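Kanard paired-gripper recordings: notes for whoever opens this folder next

Version 3, July 10, 2019. Maintained by Do-yoon Oh. Complaints to Fikri Nair, who has a thicker skin.

What is in here

3872 short recordings of people doing small jobs with a hand-held gripper on each hand, seen from a head camera. Two finger designs were tried, and the point of the whole business was to find out which one we should bolt to the real arms. The answer is in the section called Results, and it is less exciting than the size of the download suggests.

Each recording has the head camera video, the worked-out position of both grippers, the finger opening for each hand, and a one-line label. The labels were typed by several people in several moods. "pick up", "pickup" and "pick-up" are the same job. "pick up again" is also the same job.

The two finger designs

Cleton fingers are the soft ones. They wrap around things kindly and let go of them slowly, sometimes a good second after you wanted them to. Good with fruit and cloth, poor with anything that has a flat side and needs to end up straight.

Ellach fingers are stiff and angular, with slots cut through the plates to save weight. They hold a box the way a door holds a finger. You feel every knock through the handle, which most people hated for the first session and then missed when they went back to Cleton.

Tracking

Position comes from cubes of printed markers, one on the back of each gripper, read by the head camera. If at least one face of a cube is clear, we get a position. If two faces are clear, we get a good one. If the wearer crosses their arms to think, we get a hole in the data, marked as a gap in the track file. We did not fill the gaps in. Please don't fill them in and send them back to us as a fix.

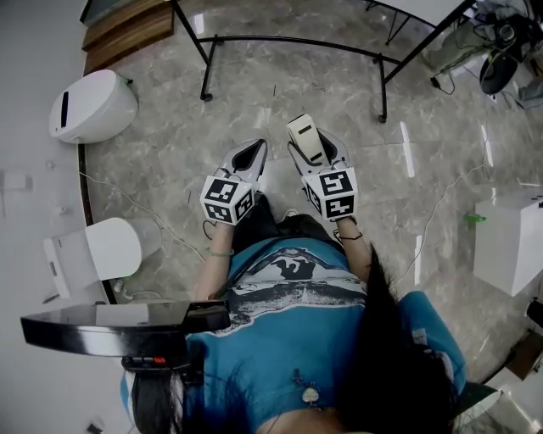

Seated check, both hands fitted and a small part held in the right gripper. Marker cubes sit over the wrists.

Wearers could sit or stand. Sitting gives steadier video and a smaller reach. Standing gives a better reach and a lot of footage of people's shoes. The posture is in the session file under "pose", except in the June sessions, where it is under "notes", usually after a remark about lunch.

The head camera looks down more than you would expect. We tilted it to keep the hands in view when they are close to the body, and paid for it at the far side of the table, where the top of the picture runs out before the job does. Fikri wanted a wider lens. We tried one, and the markers near the corners bent so badly that the reader took one cube for the other and swapped the hands over. Those recordings were thrown out.

Calibration

Every session starts with a close-and-open of each gripper, left first, then a slow turn of both wrists. Use this to set the zero for the finger opening. Do not use the zero from the session before, even if it was the same wearer on the same morning. The Cleton fingers creep.

The Nic Aodha script in the tools folder does the calibration for you. It expects left before right. In 103 recordings the wearer went right before left, and the script will cheerfully tell you that the left hand is made of air. There is a list of these in swapped.txt, and a flag you can set. The flag is called "fix". It was meant to be renamed.

Results

Ellach fingers won on boxes, lids, plugs and anything thin. Cleton fingers won on soft things and on being pleasant to wear. For placing a part square in a tray, stiff fingers needed fewer second tries with every wearer, including Do-yoon, who had bet on the soft ones and still holds that the tray was at fault.

We are fitting Ellach to the arms. The recordings with Cleton are kept because they were a lot of work – and because somebody will want to ask the question again in a year.

Known problems

The finger opening is clipped at the wide end. Anything that looks like a perfectly flat line there is the sensor giving up.

Time stamps on the left and right grippers come from separate boards. They agree at the start of a recording and drift after that. Nothing here is longer than 180 seconds, so you may never notice. If you join recordings end to end, you will.

Gloves were allowed in the first batch. They should not have been.

Use

Free for research and teaching inside the group. Ask before passing it on, as some wearers agreed to the first and not the second. If you find a label that is plainly wrong, send the recording number and the line you would put in its place. "Labels bad" was the full text of the last report, and we are still working through it.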